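Simulation-first purchasing

Simulation-first purchasing is a way of planning a robot budget in which the buyer tries out the machine in a rendered copy of the workplace before placing an order. It is most popular with small buyers, who get to make their mistakes early and cheaply! A typical plan opens with the gripper, a modest line in the budget with a huge say in what the robot can pick up. Two plain fingers are a common starting point.

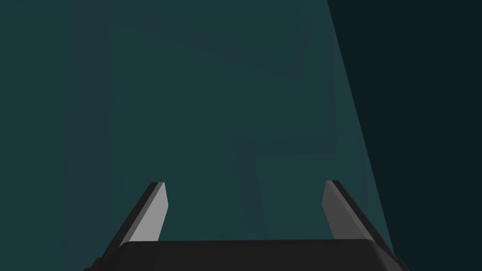 Raelene Bolger objects that grippers should come last, after the arm and its payload are settled, and that buyers who start at the fingertips often end up paying for a second adapter. Both orders are in use. The Elthorpe planning sheet lists 20 cost lines and lets the buyer begin at any of them, which is a lovely bit of flexibility.

Reach is the next big question. Two-armed machines need room for the body as well as the arms, and a simulated kitchen with a counter full of small things shows this wonderfully well.

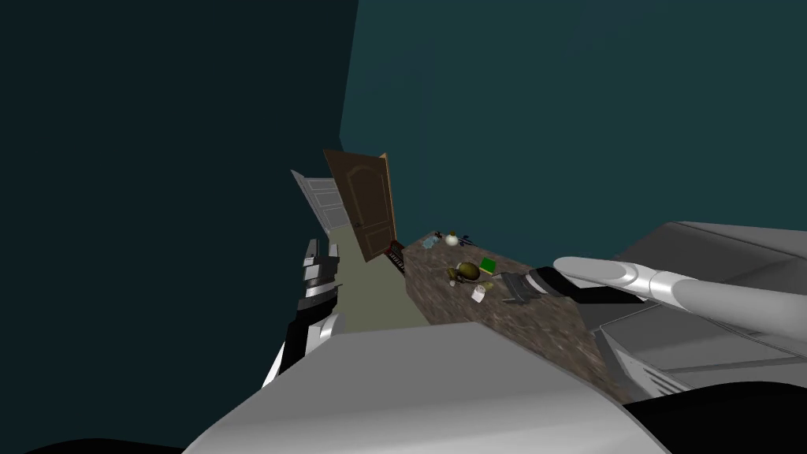

Floor space, doorways and charging points are priced after that, followed by spare parts and training. Elthorpe's sheet sets aside 5 percent of the total for spares and covers 3 years of service. Software licenses go on a separate page and are reviewed each October.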